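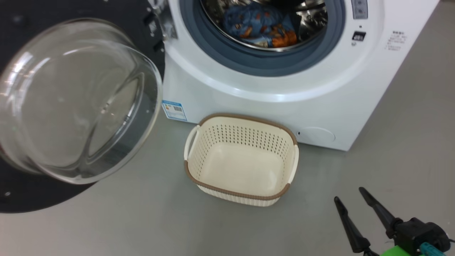 Rasa Paju says I should wash everything at once on Monday and be done with it, and she may well be right, but I have never managed to be a one-big-load person. 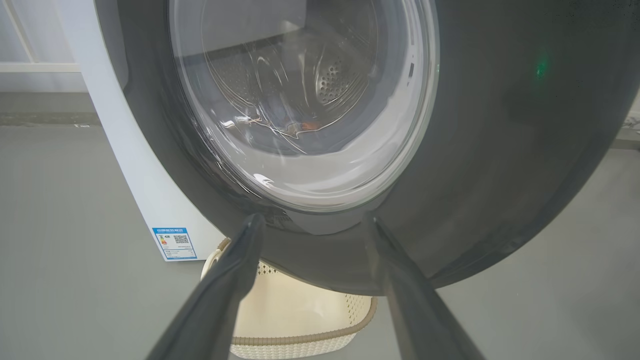
Small loads suit me. I put one on at 8, make my coffee, and potter around the kitchen until it's time to fold — and I do love the folding! My one firm habit is keeping a basket on the floor by the machine. The cream one with the brown-and-cream braided rim is my favorite, and it makes even a pile of socks look cared for. Towels get their own turn later in the week.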